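招聘：社区旧书店夜班店员（长期兼职，偶尔也要上白班）

斯科马里书店（Skomari）招夜班店员一名。上一位店员考上了外地的研究生，走之前把收银台抽屉里的橡皮筋按颜色分好了类，我们到现在还没舍得打乱。希望你不必有这种本事，能找到橡皮筋就行。

先说店。斯科马里在斯泰特科姆巷（Stetcombe）尽头，左边是修鞋铺，右边是一家改了三次名字、味道始终没变的面馆。店面两层，楼下卖旧书，楼上也卖旧书，只是更旧，更贵，楼梯更陡。营业到夜里12点。常有人问谁会在夜里十一点买一本五十年代的养蜂手册，答案是有的，而且会还价。

工作内容

夜班从傍晚六点到打烊，中间有一顿饭，面馆送来，可以选加辣或者不加辣。选不加辣的话，送来的也是微辣。

你要做的事大致如下。收银，找零，给书包牛皮纸。把客人从架上抽出来又随手塞回别处的书送回原位，这一项占掉大半个晚上，历史书尤其喜欢往菜谱那边跑。接听电话，电话多半是问隔壁面馆还开不开门，请如实相告。收旧书：有人提着袋子进来，你翻一翻，报个价，对方叹气，你也可以叹气，然后成交或者不成交。收书的价目表贴在柜台内侧，字是店主写的，第一个月看不懂属正常现象。

楼上的书每周要掸一次灰。掸子有两把，一把掉毛，另一把掉得更厉害。

还有一件事要写在明处：店里有一套古尔科版的百科全书（我们一直叫它“古尔科”，Gurko），缺第四卷。每隔一阵就会有人来问第四卷到了没有。没有到。请用温和的语气说没有到，不要说“永远不会到了”，上一次这么说之后那位老先生半年没来。

我们想找什么样的人

爱看书当然好，但不是硬性条件。太爱看书的人我们也雇过，结果是客人在柜台前站成一排，他在后面把一本侦探小说看到了结尾，还顺口把凶手说了出来。

能搬箱子。一箱书比你以为的重，两箱书比一箱书重得多。腰不好请提前说，我们可以把搬箱子的活分给白班，白班会抱怨，但白班一向抱怨。

识繁体字，认得常见的行草更佳。旧书扉页上常有题赠，写着“赠某某兄惠存”，而某某兄显然没有惠存。遇到这种书，标价时不必加钱，也不必把题赠念给卖书的人听。

会一点算术。收银机是旧的，打折要自己算，满减活动只办过一回，以后也不打算办了。

不怕安静。夜里九点以后，店里有时一个人也没有，只有日光灯的嗡嗡声和二楼地板自己响。地板响是木头的缘故，请不要在客人面前提出别的解释。

学历不限，专业不限。有书店或图书馆经验者优先，在仓库干过的同样优先，两者的区别比外人想的要小。
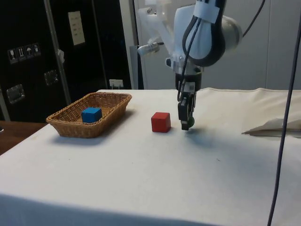

本页最后修改：五月

待遇

时薪面议，说“面议”是因为店主坚持要当面谈，倒没有什么玄机，最后给的数目每个人都差不多。试用期两周，照付工钱。夜班另有交通补贴，每月500元，骑车来的也照发，走路来的店主会犹豫一下，然后也照发。

员工买书八折。满一年之后七折，满三年之后店主会开始问你家里还放不放得下。

逢年过节发东西。去年中秋发的是月饼，前年中秋发的也是月饼，据几位同事考证，口味没有变化。生日可以在店里任选一本定价80元以内的书带走，挑楼上的请先打招呼。

每月排班在上个月底定下来，贴在后门背面。想换班就自己找人换，换好了在表上改，用铅笔。有人用过钢笔，表格至今还能看出当时的激动。

需要提前知道的几件事

冬天店里冷。暖气有，在二楼，热气往上走，而你在楼下。建议穿厚袜子。店里备有一只热水袋，先到先得，夜班通常抢不过白班，因为白班先到。

店里没有猫。网上有一篇文章说我们有猫，还配了名字，每个月都有人专程来看，看完很失望，偶尔会买一张明信片。面馆有猫，可以指路。

洗手间的门要往上提一下才关得上。灯的开关在门外，不要在里面有人的时候当作走廊灯关掉，贴了纸条也没有用，所以请直接记住。

仓库的书按编号上架，编号写到911就停了，后面的书都放在“待编”那一区。待编区目前比已编区大。如果你对整理目录有热情，我们非常欢迎，只是请先去看一眼待编区，再决定这份热情还要不要写进求职信里。

我们不送书上门，只有一个例外，是巷口的泰西耶牙科诊所（Tessier）。诊所候诊室的杂志和小说由我们供应，每月换一批。送书时请绕开惊险类和战争类，护士长说候诊的人本来就够紧张的。去年有人送去一本讲中世纪刑罚的画册，此后书单要经她过目。

如何应聘

请写一封信，手写或者打印都行，说说你是谁，哪几天晚上有空，最近读完的一本书是什么，没读完的一本又是什么。第二个问题我们更感兴趣，请不要用“太忙”来回答。

信可以投进店门上的信箱，也可以亲手交到柜台。交给白班时请等对方把信放进抽屉再走，不然容易夹进某本书里卖掉。我们有一封应聘信就是这样失踪的，那位应聘者若是看到这则启事，请再来一趟。

简历附不附都可以。照片不用附。推荐信也不用，我们收到过一封写得极好的推荐信，好到全店传阅，后来发现本人和信里的人只有姓氏相同。

收到信之后我们会打电话约见面，时间一般在下午三点，店里最闲的时候。见面地点就在店里二楼靠窗的桌子旁，谈完会请你把一小摞书放回架上，算是考试。放错一两本没关系，把菜谱放进历史区的，我们会认真考虑让你去和历史书谈谈。

没有录用的人也会接到电话，不会让你干等。店主打这种电话时很不自在，可能会中途推荐你一本书，请体谅，那本书通常还不错。

招到人为止。门上的招聘纸条如果还在，就是还没招到；如果不在，也可能是被风刮走了，进来问一声。

斯科马里书店
斯泰特科姆巷尽头，修鞋铺与面馆之间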